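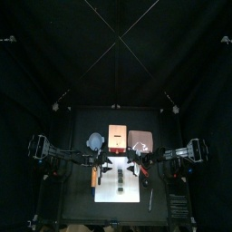
Please tell me the pickup window is longer this year, last July I drove over on my lunch and missed my box by four minutes. Several of you wrote in with some version of that, so it goes first.

Mottram Veg Box FAQ
Updated 6 Jul 2018

How long is pickup now?
Longer. Doors open at noon, close at 7. Was 4 before. Same place, side entrance of the old Orkolura building. Ring if the door's shut.

What does a box cost?
25 dollars for the small, 44 for the large. Pay by the season or by the week, same price either way. No cards at the door, sorry. Cash or check, or pay online before noon the day before.

What's in it?
Whatever's ready. Right now lots of greens, snap peas, new potatoes, the first zucchini. Tomatoes when they come, don't ask me when. The list goes up the night before pickup, usually late.

Can I swap things?
Yes, swap crate by the door. Leave one, take one. Please no bruised stuff from last week's box.

I hate beets.
See swap crate.

Can I skip a week?
Sure. Email by noon two days before and we move the credit to the end of your season. Texts get lost so email. If you forget, the box gets packed and it's yours.

Somebody else is picking up for me, ok?
Fine. They need the name on the box, thats all.

What happens to boxes left at closing?
They go to the Drulto Street pantry the same night. We can't hold them, no cold storage. No refunds on these.

Do you deliver?
Only inside the Gulurier loop, 4 dollars a drop. Waiting list for the rest. Leave a cooler out if you're at work, the lettuce will not make it on a porch in this heat.

Is everything organic?
Not certified. We don't spray the greens or the roots. Apples come from a neighbor who does spray some, and those are marked on the list every time.

Do I have to wash it?
Yes. It gets a rinse in the field and no more then that. Expect dirt, the odd slug.

Return the box?
Please!! Flattened, dry, tape off. We reuse them until they fall apart. Egg cartons too, any brand.

Still taking members?
25 large shares left for the second half. Small is full. Form is on the sign-up page, and we answer in the order they come in.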